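We picked this topic because the claim sounded too good. The handout for the Kitedus kit says that a two-armed robot can be taught a household chore by a person who steers it through the motions, with no programming, and that an afternoon of this is enough to get started. Our report is mostly about the word "enough".

## What we set out to do

The task was sorting small personal items with two arms. Wristwatches go into a yellow tray. Bracelets and bands stay on the floor of the workspace, or get moved back there if they end up in the tray. A toolbox stays at the back for every run and must not be touched. We chose watches and bracelets on purpose. They are close to the same size, a lot of them have straps, and a bracelet made of beads does not hold its shape when you squeeze it.

We compared two ways of showing the task:

- **Hand guiding.** One of us holds the arm by the wrist and moves it while the joints are slack and the positions are recorded.
- **Remote control.** One of us sits with a pair of small leader arms and the big arms copy the motion.

The recordings were then used to train the same policy, Imrie, with the settings we were given. We did not change the settings, partly because we did not understand all of them.

## Hand guiding

We dropped this method early, after 15 demonstrations. With two arms you need two people, and two people leaning over the workspace block the camera. The recorded joint positions were smooth but the video was full of sleeves. A policy that learns from video cannot do much with that. One of us still thinks hand guiding would be fine for a single arm and a task with no camera, and that may be true, but we did not test it.

## Remote control

We recorded 80 demonstrations this way, in October, in the Hollisley lab. The person steering could see the workspace directly but had no feeling in the grippers. Every one of us closed too hard at first. Watch straps tolerate this. The bead bracelet slides out sideways.

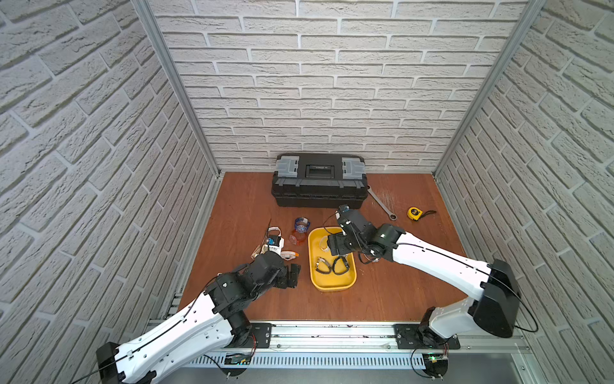 *The Irncombe student automation group*

The bracelet by the upper-left part of the tray was the item we argued over most. It is clear and pale, and from the operator's seat it was easy to lose against whatever was under it. Both watches in the tray have black straps and silver cases, so they stand out well on yellow. If the policy learned "dark thing on yellow is fine" instead of "watch", our layout would never have caught it. We only noticed this when we were writing up. The white smartwatch-like device over by the left gripper is the one item that would have put it to the test, and it did not appear in enough of the recordings.

There was also a split of labor that we did not plan. The right arm did most of the work over the tray and the left arm dealt with the pile on its own side. That looks efficient. It also means that neither arm was ever shown the other arm's half of the job, and we should not act surprised at what came next.

## Results

We ran the trained policy 20 times, with the items laid out by hand before each run. It finished the full sort 2 times. In the other runs the usual trouble was a watch gripped by the case and dropped, or a bracelet nudged along the tray without being picked up. The toolbox was left alone in every run, which we were pleased about until someone pointed out that we had never gone near it in the demonstrations either.

We tried moving the tray toward the right wall. The right arm went to the old place and closed on nothing. We did not include those runs in the count.

## What we think this shows

Remote control was clearly the better way to collect data in our setup. We would not go further than that. The handout's claim that no programming is needed is correct in a narrow sense - we wrote very little code - but the work moved somewhere else, into choosing items, laying them out and throwing away bad takes. We also have no figure for how much better a careful operator is than a careless one, and we suspect it matters more than the method.

If another group takes this over, we would ask them to move the tray between demonstrations from the first session on, to swap which arm handles which side, and to include light-colored watches. Our recordings are on the lab drive with notes on which takes we threw out. The notes for the early ones are thin.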